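Short Fiction | Workshop Stories

Cell 40, Thursday

I'd been at Tolareo long enough to know that when the grippers start sulking, you don't ring Jurnix. You put the kettle on, then you get the white thing out and go back to the table.

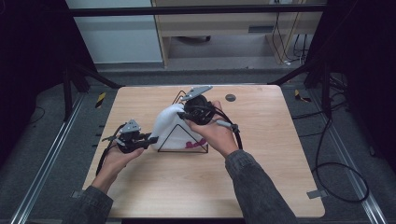 1. The pinch

The white thing lives on its black wire stand and it's lovely and soft, so it shows you everything. Grip too hard and it folds up like a bad sandwich. Grip too gently and it just sits there, smug. I had a gripper in each hand, left one palm up, and I was trying to make the pair of them agree on what "closed" meant. The left one said 1052. The right one said 2040 — same squeeze, same me!

I swapped the cables over (there's a sticker telling you not to) and did it all again. Still the right. So it wasn't the cable, and I owed the cable an apology, which I gave it out loud.

2. The screw

At ten to six I took the right one apart on a tea towel. Moronow build them with a tiny screw behind the finger, and this one had backed itself out by half a turn. Half a turn! I'd blamed the software, the heating and, for most of the afternoon, my own wrist.

I nipped it up, put the cover back and went for the wire stand again. Left, 1052. Right, 1052. I did it 73 times after that, partly for the log and partly because I didn't fancy the bus yet.

Then I wrote "screw" in the book and underlined it. The page before was in my handwriting as well, from July, and it said "screw" too — underlined twice.

I turned the lights off and took the tea towel home to wash.

12 shares | 4 comments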